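Wrist camera grasp angle flips 180 degrees on thin markers
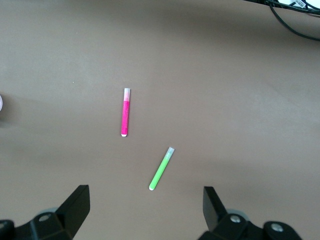 I'm having so much fun with this project, but I'm stuck! My picker gets a position and yaw for each marker from the wrist view, and the position is great. The yaw isn't. On the green one the angle jumps by half a turn between updates, so the planner keeps throwing away its path and starting over. The pink one holds steady for a while and then does the same thing. I fit a rotated box to the color mask and send the long axis straight to the planner, which is Levilska with the default settings. Do I need a better detector, or is there a filter I should be using?

Jin-sol Koo

Great project! Your detector is fine — the trouble is that a long axis has no front or back. A box at 30 degrees and a box at 210 degrees are the same box, and the fit picks one depending on a few pixels of noise. For a two-finger grasp you don't care which, so send the planner both yaws and let it keep whichever is closer to the current wrist angle.

If you want to smooth it too, don't average the raw angles. Double them, average the sine and cosine, then take the atan2 and halve it. I run that over the last 8 updates and it's beautifully calm.

If you ever need to know which end is the cap (for standing them in a rack, say), mask the pale parts as well and compare the two ends. The cap end should give you the bigger blob.

Gun-woo Hyun

I had this and just turned the replanning rate way down. It worked OK.

Biscombe

Also check your timestamps. My yaw was right but 700 ms old, and while the arm was moving that looked exactly like a bad angle. Stamp the pose when the picture is captured, and look up the arm position for that same moment. Once I did that I could drop half my filtering, which felt wonderful.

Ukora

Comments

Jin-sol Koo: The doubled angle trick is so neat!! Ran 800 updates last night and didn't get a single flip. Timestamps are next.

Ahn: Does this work for square blocks?

Gun-woo Hyun: @Ahn yes, multiply by four instead of 2 and divide by four at the end.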